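The new timed entry system at Larkholm has been running since January, and I think the park should drop it, or at least drop the part that makes you choose your rides before you have left the house.

For anyone who hasn't been this year, it works like this. You buy your ticket online, pick an arrival slot, and then choose two of the big rides with a fixed time for each. Everything else is ordinary queueing. If you want a third fixed time you pay for it. If you miss one, it's gone, even if the reason you missed it is that the first ride was shut for an hour.

I went with my sister's family on 8th July. We had Cisneros, the big wooden coaster by the lake, at midday, and the Miltosero boats 20 minutes after that. Those two are at opposite ends of the park. The booking page let us choose them and gave no warning. We came off the coaster late, walked as fast as you can with a four-year-old, and were turned away at the boats by a polite teenager who had clearly been doing it all morning.

The case for the system is that it shortens queues, and on the rides that are in it, it does. We waited very little for the coaster. But the people who would have stood in that line have to go somewhere, and they go to the small rides, the cafés and the toilets. The teacups had the longest queue I saw all day.

Ute Kasten, who runs the season pass holders' newsletter, has argued that regulars have gained most from the change. She may be right. A regular knows which rides break down and how long the walk is. A family on its one visit of the year knows neither, and that family is paying full price.

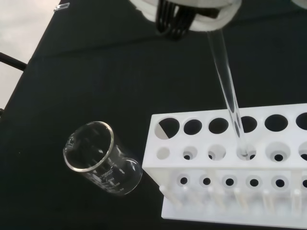
Drultbridge does it differently. It has a smaller park and a simpler rule – you get one return time at a time, on your phone, once you are inside. When you've used it you can ask for another. It is a bit dull and it means looking at a screen more than I would like, but nothing has to be decided at the kitchen table weeks ahead. My friend Shiela Dela Peña took her two there in the spring and rode everything they wanted.

I would also put some paper slips back at the gate for people without a phone, or with a flat one. Larkholm used to hand them out and they worked well enough.

The park says it will look at the booking page again before next season. A warning about walking times would be a start, and so would a refund for a slot lost to a breakdown. I have asked for one and am still waiting to hear.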